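Visit Report: Tsakiris Quilt Works and the Trarkero Guest House, June

The June visit took in two sites on the same road: the Tsakiris quilting workshop in the morning and, after lunch, the Trarkero guest house, which buys most of its bedding from Tsakiris and agreed to show how the pieces are handled in use. Our group was met at the gate at 9:40 by Michalis Bakalis, production lead. The parking area is small and shared with a tile dealer. Anyone planning the same visit should use the lower entrance.

Cutting and filling

The cutting room has two long tables and a single roll rack. Cover fabric is cut face to face in pairs, then left flat overnight under a board. Bakalis explained that cloth coming straight off the roll shrinks back slightly along its length, and a cover sewn too early will pull at the corners later. The workshop cuts three sizes only. Custom sizes were dropped two years ago.

The filling is bought in as a continuous batt. The winter grade is 274 grams per square meter and is used as a single layer. An earlier product used two thinner layers, which tended to slide over each other and leave a hard ridge near the foot end. We were handed an old sample of each to fold, and the ridge was easy to find by hand.

Quilting

Seams are run before the edge is closed. Two patterns are in production: a plain diamond grid and a freehand pattern of long curves. The curved pattern takes longer, almost 20 minutes more on the largest size, and it needs an operator who can keep the speed even through the turns. Polyxeni Christodoulou, who has run the curved pattern for 18 years, demonstrated on a half-finished piece and took questions while she worked. Stitch length is kept the same for both patterns. Thread is usually a shade darker than the cover.

One point from the discussion is worth recording. Spacing between seams decides how a quilt folds. With a close grid the quilt bends along the stitch lines and gives a fairly flat package. With wide curved panels the filling stays lofty between seams, the folds come out round, and the edges of the layers seldom line up. Stelios Petridis asked whether this caused complaints. Bakalis said that shops dislike it on the shelf and guests never mention it.

Output is 200 quilts a month in the cold season and a good deal less in summer. The workshop was quiet when we were there, with one machine open for service. The finishing room was closed for painting, so we did not see edge binding or final inspection.

Guest house, bedding room

Magdalini Kourkoulas runs housekeeping at Trarkero and led the second half. Quilts are stored on slatted shelves by size, fold side out. Vacuum bags were tried for one winter and given up. The filling recovered in the open panels but stayed thin along the seams for weeks.

Her method for folding a thick quilt is short:

Lay it face up on a made bed and pull the corners square.
Fold one long side to the middle, then the other over it.
Press the air out with the forearms, working toward the open end.
Fold from the foot, keeping the last turn loose.

The loose last turn leaves a rounded edge on one side, and that edge is the one to lift by. Kourkoulas advises against pulling on a single layer - the seam takes the load and the cover starts to pucker around it.

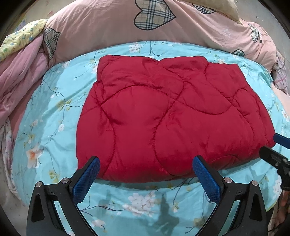
Folded red quilt with curved seams, on a light blue floral sheet.

Puckering close to the seams is normal on this type of quilting and should not be read as wear. Kourkoulas checks instead for broken stitches where two curves cross, as these crossings usually fail first. Repairs are done by hand with a doubled thread, starting two stitches back from the break.

Washing was covered only briefly. The large winter quilts go out to a laundry with bigger drums, and the light ones are washed on site and dried flat over two lines. I asked about color loss in the reds. Her answer was cool water, separate loads for the first few washes, and no drying in direct sun.

The tour ended at 3:30. Michalis Kouris has the fabric swatches and the batt samples, and can lend them out on request. Bakalis offered a return visit to the finishing room once the painting is done.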